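## Section 3: Setting up and loading the dish rack

Read this section before you use the Drostari dish rack for the first time. It covers placement, loading, draining and cleaning. Assembly of the optional Rallex shelf is in Section 4.

### 3.1 Choosing a place

1. Clear a flat area of counter next to the sink. Leave 3 inches between the rack and the wall.
2. Wipe the counter and let it dry.
3. Set the rack down with the handle loop at the back. The loop is for lifting the empty rack. Don't hang towels or utensils from it.
4. Press lightly on each corner. If the rack rocks, move it to a more even spot.
5. If your counter is wood or unsealed stone, put a drain tray or folded towel underneath.

**Caution:** Keep the rack away from stove burners and toaster vents.

### 3.2 Loading plates and shallow dishes

1. Scrape and rinse each dish before racking it. Soap left on the rim dries as a white line.
2. Start at one end of the rack and work toward the other.
3. Lower the dish on its edge between two rows of tines until it touches the floor of the rack.
4. Turn all the dishes to face the same way.
5. For thick stoneware, skip one gap between dishes. Thin plates can go in neighboring gaps.
6. Let go only when the dish stands without help.

**Note:** The rack takes dishes up to 11 inches across. Larger platters will fit, but they lean. Load them last and take them out first.

**Caution:** Do not lay a plate flat across the tops of the tines. It can slide off when the rack is bumped.

### 3.3 Cups, bowls and small items

1. Keep cups and bowls at the opposite end from the plates.
2. Place cups upside down, tilted against a tine so air can get in under the rim.
3. Place small bowls upside down in the same way. Deep bowls may be stood on edge if they don't touch a plate.
4. Put flatware in the Darkero cup (sold separately, part 858). Knives go in point down.
5. Set light plastic items in after the heavy ones.

**Caution:** Stemmed glasses should not go in this rack. The tines are too far apart to hold the stems.

### 3.4 Unloading

1. Check that the dishes are dry, including the lower edge where water collects.
2. Take out the small items first.
3. Lift each plate straight up with one hand on either side. Pulling it forward can bend the tines.
4. Empty the tray if you are using one.
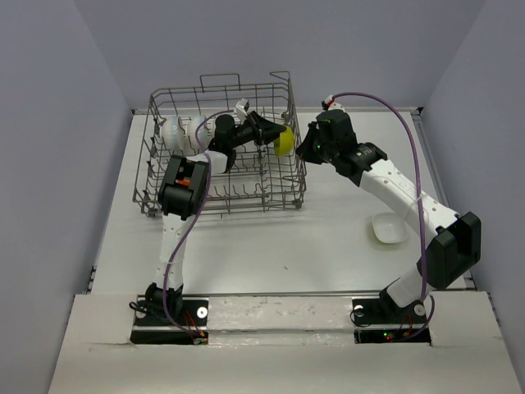
**Can plates and small round items share the rack in one load?**

Keep the plates upright at one end and give the small items the other end, with a few inches clear between them. If something small rolls toward the plates, brace it with a cup or move it to the flatware cup.

### 3.5 Cleaning the rack

1. Once a week, wash the rack in warm water with dish soap and a soft brush.
2. Brush between the tines where they meet the floor wires.
3. For hard water marks, wipe with white vinegar, wait a few minutes and rinse well.
4. Dry with a cloth before putting the rack back on the counter.

**Caution:** Do not use bleach or steel wool. Scratches in the finish can rust.

### 3.6 Bent tines

A tine that is slightly out of line can be straightened by hand. Hold the floor wire still with one hand and ease the tine back with the other. If a tine has come loose at the weld, stop using that row and order a replacement basket from Sleiman Parts Service. Have the model number from the base of your carton ready.

Section revised December 5, 2019, by Lorna Dagdag. Replaces all earlier versions of Section 3.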